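# Lid task fault, sim bench, April

Quick page so people stop asking me in the hallway. Short version: the Plirken lid policy started stalling in sim after the Kisance update and we lost most of an overnight run. Nobody hurt, no hardware involved, but the same controller goes on the real cell next so I want it written down somewhere.

Setup for anyone new. One arm, parallel gripper, open box, loose lid. Pick lid up by an edge, bring it over, set it down, let go. Episode ends when the lid sits flat or the timer runs out. It's a boring task and it had been fine for weeks.

Run was 1,030 episodes. Left it going, went home. Came in at 7:40 and the log was mostly timeouts. First guess was the timer (somebody had shortened it before, long story). Wasn't the timer.

**What the log says**

- Grasp OK flag comes up normally
- Arm gets the lid over to the box, then commanded force on the lid edge starts climbing
- Controller keeps pushing, lid doesn't go down
- No abort. It should of aborted

That last one is the real problem. Stalling is annoying. Pushing into a contact with no limit is how you bend a finger, or worse if a person has a hand in there clearing a jam.

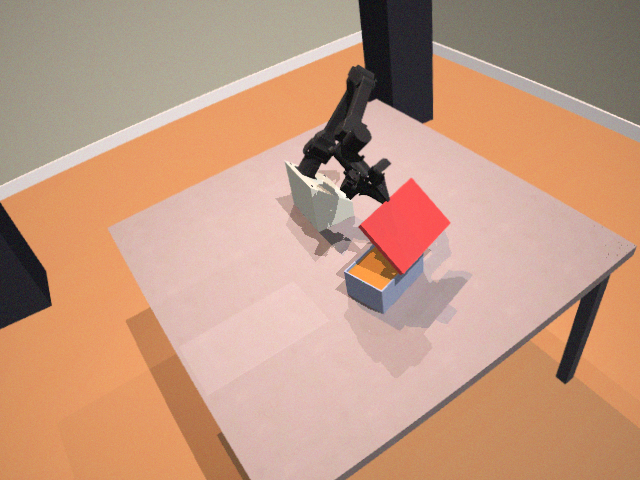 Two things went wrong and they hid each other. First, the Gririrau contact settings got reset to defaults in the update, so lid on rim friction was way higher than what we tuned. Lid hangs up on the rim, never slides into place. Second, the force limit was being read from the old config path. File not there any more, so it came back as zero, and zero in that code means "no limit". Yes I know. It's been like that since before I joined.

Checked the second one on its own with the friction put back to our values. Runs looked totally healthy. Which is the scary part, becuase we would have shipped it to the cell like that and found out the hard way.

**Changed so far**

Friction values are back in our own file, not inherited. Missing force limit now stops the run at startup with a loud error. Zero means zero. Added a stall check too: if the gripper has been pushing for 2 seconds and the lid pose hasn't changed, open up and back off. Tested by cranking friction back to the bad value on purpose, and it aborts every time now.

Backing off isn't pretty. Lid gets dropped wherever it happens to be, sometimes on the table. Fine in sim. For the real cell I'd like a slower release but thats a separate ticket.

**Not done**

- Yakubu project uses a copy of the same loader. Pretty sure it has the same zero bug. Whoever owns it now, please look before you run anything on hardware
- Rerun of the full overnight batch, waiting on a free machine
- Real cell stays locked out for the lid task until the rerun is clean. Tag is on the enclosure, don't pull it
- Release notes for the update should mention the contact reset. They don't. I've asked

If you have old results from the lid task made after the update, don't use them for comparisons, the friction was wrong in all of them. Results from before are OK as far as I can tell.

More renders coming when the rerun finishes, will stick them on this same page under the list. Questions in the bench channel please, not email.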